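### 4.2 White surfaces and the comfort of the reader

The second group of questions concerned the color of the table. In the public library of Graderstead, the old brown tables were replaced by white ones before our study began, and the staff received many remarks on the change, both friendly and unfriendly. We wanted to learn if these remarks came from the color itself or from the light that falls on it. For this purpose we left the question forms at the entrance and on the two upper floors, and we collected them each evening after closing. In total 2752 forms were returned. Of these, 700 included a written comment on the tables, and only the comments are treated in this section.

Most of the readers who disliked the white tables wrote about tired eyes. When the comments are sorted by the time of day, it can be seen that the complaints come mainly from the morning, when the low sun enters from the east side and the blinds are usually still open. In the afternoon the same tables are described as "clean," "calm" or "good for drawing." It seems to us that the word "white" is used by the readers for two different things: the color of the top, and the brightness of the paper against it. A white page on a white top has a weak border, and several older readers wrote that they lose the edge of the book and must put a dark folder under it.

The finish was also important. The tables on the first floor are coated with Granusine, a matte coating, and those on the second floor have the original gloss. We received 18 comments that compare the two floors directly. All but two prefer the matte top. We do not wish to make a strong statement from such a small number, but the direction agrees with the earlier work of Szalai, who found that readers move their chair more often at a glossy table.

A further difficulty is that tables are commonly selected from rendered pictures, in which the light is soft and comes without a window. A large white top looks restful in such a picture (Figure 2), and the person who orders the furniture has little reason to think of the October sun. We therefore suggest that a sample of the real top be placed in the room for one full day before the order is made.

**Figure 2.** A broad white tabletop in a computer-rendered view.

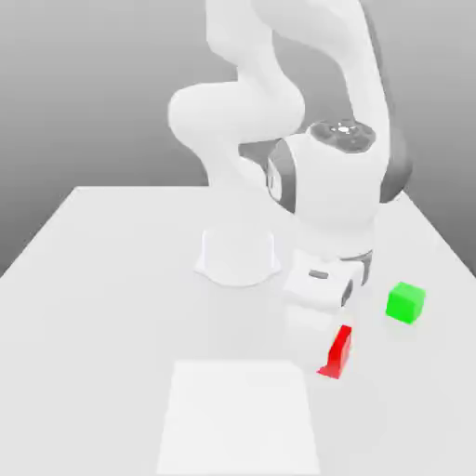 Nermin Gökçe, after reading a draft of this section, objected that one day is too short, as the sun in the Lemow reading room reaches the tables only in winter, and she would prefer that the sample stay there through two seasons.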